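We use cookies to keep you signed in and to remember your settings. Accept | Manage cookies

Skenska Home Forum > Laundry and Fabric Care

Gray hoodie and pink plush, wash together or not?

noeline_rakena
I have a light gray hoodie with a drawstring and a pink plush that goes everywhere with it. Both need a wash. The care label on the plush is gone. Can they go in one load on cold, or will the pink end up on the gray?

ekkachai_o
Same load is fine. Cold water, gentle cycle, plush in a mesh bag. I do this every few weeks and never had color come off.

FadimeA
I disagree. Bright pink pile on light gray is asking for trouble the first time. Rub a damp white cloth on the plush first. If any pink shows on the cloth, wash it by hand in the sink.

ekkachai_o
The cloth test is fine. Hand washing is overkill for a small toy. You never get the water out of the stuffing that way.

FadimeA
You press it in a towel and leave it 23 hours or so by a window. Mine came out fine. The dryer is what ruins the pile.

pichit_k
Tie the drawstring in a bow before it goes in. I lost one inside the hood and it took 20 minutes with a safety pin to get it back. Zip the hoodie or turn it inside out, whichever you have.

noeline_rakena
Thanks. Does anyone fold a hoodie with the toy inside it for a bag? Mine ends up in a ball.

chutima_w
Lay it flat, smooth the body, toy in the middle, sleeves in over it, then fold up from the hem and tuck it into the hood. Get the creases out before you start or it comes out lumpy.

pichit_k
I keep the toy separate. It flattens the pile if the bag is full.

chutima_w
Depends on the bag. 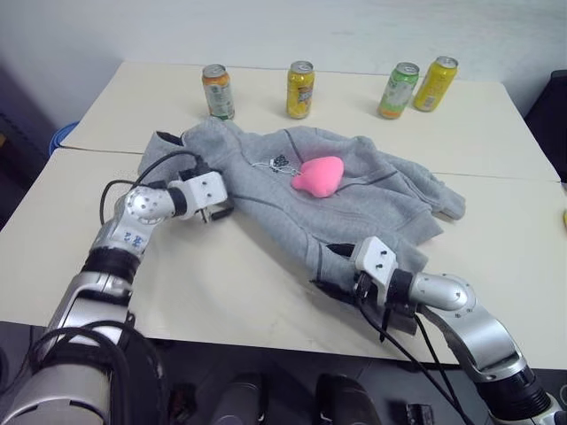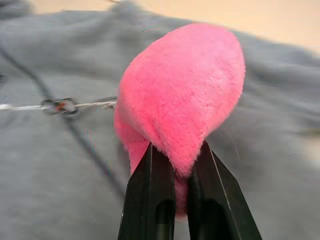
Pink plush with the hoodie on the table, then the plush close up.

Comments

Ruangrit6: The bow tip worked for me.

Zollcombe: Still with Fadime on the dryer. Air dry only.

flalbridge_4: What if the drawstring has metal ends?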